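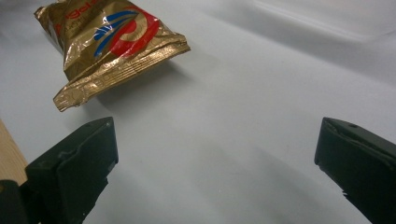
*Fig. 1. Bolsa de aluminio dorado sobre la superficie de trabajo, con los dedos de la pinza abiertos.*

# Acta de la reunión de seguimiento - recogida de demostraciones, noviembre

**Proyecto:** Plindance (manipulación de objetos domésticos con pinza manual)
**Asistentes:** equipo de captura, equipo de entrenamiento, responsable de datos de Wudero, enlace técnico de Cerkeck
**Inicio:** 9:30
**Documentación previa:** protocolo de captura vigente, listado de episodios rechazados

## 1. Aprobación del acta anterior

Se aprueba con una corrección. Donde decía «episodios válidos» debe decir «episodios entregados»; la validación no había terminado en aquel momento.

## 2. Estado del conjunto de datos

El equipo de captura informa de 419 episodios entregados. El equipo de entrenamiento ha revisado el lote completo y rechaza 16 por desfase entre la señal de apertura de los dedos y el vídeo. El desfase se concentra en grabaciones consecutivas, lo que apunta a un fallo de sincronización al arrancar la sesión y no a un error del operador. Los episodios afectados se conservan en una carpeta aparte y no se recortan.

Wudero pregunta si conviene corregir el desfase por software. Se descarta de momento: el retardo no es constante dentro de cada episodio y una corrección lineal introduciría contactos falsos en el instante del cierre.

## 3. Envases flexibles

Se dedica la mayor parte de la sesión a este punto. Las bolsas metalizadas plantean dos dificultades:

- Los brillos cambian con cada arruga, de modo que la apariencia del mismo objeto varía mucho entre episodios.
- La zona de agarre no está definida. Parte de las demostraciones cierra sobre el sello termosoldado y parte sobre el cuerpo de la bolsa.

El equipo de entrenamiento propone fijar el agarre por el sello. El equipo de captura se opone: si la bolsa queda con el sello hacia el lado contrario, el operador tiene que girarla antes y la tarea pasa a ser otra. Tras la discusión se acuerda admitir ambos agarres y anotarlos con una etiqueta nueva, `agarre_sello` o `agarre_cuerpo`. Los episodios ya entregados se etiquetarán a posteriori.

Se acuerda también variar la orientación inicial de la bolsa entre episodios. Hasta ahora el operador tendía a dejarla siempre en una posición cómoda para la mano derecha.

## 4. Tareas con recipiente y uso de dos pinzas

El protocolo no aclaraba qué debe hacer la pinza que no interviene en el agarre. Algunos operadores la mantienen inmóvil y otros la acercan al recipiente sin tocarlo. El modelo entrenado con el lote anterior reproduce ese acercamiento sin finalidad aparente.
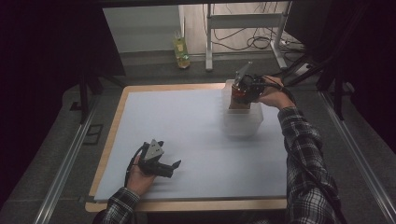 Se fija el siguiente criterio: la pinza inactiva permanece en reposo junto al borde de la zona de trabajo, con los dedos ligeramente abiertos, salvo que el recipiente se desplace y haya que sujetarlo. En ese caso la sujeción forma parte de la demostración y se anota como bimanual.

Cerkeck señala que, al introducir los dedos en un recipiente translúcido, la cámara de la pinza pierde contraste y el instante de contacto resulta difícil de localizar. Se tomará como referencia la señal de apertura - nunca la imagen - para marcar el inicio del agarre.

Sobre la duración, se mantiene el límite por episodio en más de 7 segundos como mínimo. Los episodios más cortos suelen corresponder a movimientos bruscos que el controlador no puede reproducir.

## 5. Cableado y montaje

Se recuerda que el cable de cada pinza debe quedar por detrás de la mano y con holgura suficiente para todo el recorrido. Una tracción lateral altera la trayectoria y no siempre se aprecia en el vídeo. La comprobación se añade a la lista de arranque, antes de la calibración.

Deschamps ha enviado una propuesta de soporte nuevo para la placa superior de las pinzas. Queda pendiente de ensayo. No se cambiará el montaje a mitad de lote, para no mezclar dos calibraciones.

## 6. Acuerdos

| Acuerdo | Responsable |
|---|---|
| Repetir los 16 episodios rechazados | Captura |
| Añadir las etiquetas de agarre al esquema de anotación | Datos |
| Actualizar el protocolo con el criterio de pinza inactiva | Captura |
| Grabar 5 episodios de prueba con el soporte de Deschamps, fuera del lote | Cerkeck |
| Revisar la sincronización en el arranque de sesión | Entrenamiento |

## 7. Ruegos y preguntas

Se pide unificar los nombres de las carpetas entre Wudero y Cerkeck. El responsable de datos enviará una propuesta con la próxima entrega.

Se levanta la sesión a las 11:10.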